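Walk-Off Hits and the Crowd Behind Them: Twenty-Seven Outs in Brelmont
Student Project Report, Sports History Seminar
Lungile Xaba
Saturday, May 18, 2019

When I signed up for this seminar I thought I would write about a famous team, and my teacher very kindly let me go on thinking so for a week or two before asking whether I had ever looked at the scorebooks in our own town library. I had not. There are two shelves of them, mostly from the old Listberg League, which played summer baseball at Mnguni Field in Brelmont, and once I had opened the first one I was a goner. People had written in the margins! One scorer drew a little umbrella next to every rain delay, and I got so fond of that umbrella that I kept turning pages just to find the next one.

My question was a plain one. Did the home team in this league win more of its close games, and if it did, did a big crowd have anything to do with it? I called a game close if it was decided by one run. I read 317 games in all, and 204 of those had an attendance number written down that I could make out. The rest had a blank, or a smudge, or in one case the words "good turnout considering," and I left those out of the crowd part of the project.

Of the 204 games, 39 ended with the home team winning in its last at-bat, so those are the ones I read most closely. My favorite was a makeup game against the Brorent Millers. The home side was down two in the ninth with two outs, and the catcher, who had struck out three times already, hit a ground ball that took a bad hop over the third baseman and rolled all the way to the corner. Two runs scored to tie it, and then the next batter singled on the first pitch. The scorer pressed so hard writing the final run that you can feel it on the back of the page. 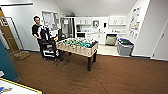 By the foosball table, with the cart and cables.

The crowd part was harder than I expected. I sorted the games into those with 1000 people or more and those with fewer, and at first the bigger crowds looked like they helped a great deal. Then I noticed that most of the big crowds came late in the season, when the home team was playing well anyway and people wanted to see a winner. A full grandstand might lift a team, or a good team might fill a grandstand, and my scorebooks can't tell me which. I went back and compared only games from the same month, and the difference got much smaller. It didn't go away completely, but I would not want to bet my lunch on it.

I should mention a few problems. Different scorers had different habits, and one of them stopped recording the inning of each run whenever the game got exciting, just when I needed it most. I also started out copying everything by hand in December and had to redo my first two seasons after mixing up the visiting and home columns. My teacher was patient about this. My mother, who read the numbers aloud to me the second time, was patient for most of it.

If I had another semester I would look at the road games too, which are in a separate set of books. I would also like to talk with some of the people who sat in those stands, while they still remember where they sat.

Comments (3)

millers_fan: I was at that makeup game with my dad, on the Brorent side, sorry to say. It was a terrible hop. Our third baseman complained about it all the way to the bus. Lovely work, Lungile.

Aunt Pru: Read every word of this over breakfast. So proud of you!

dugoutdan: Did you check the extra-inning games separately? The home team always bats last, so I wonder if those would look different. Would enjoy reading a second part.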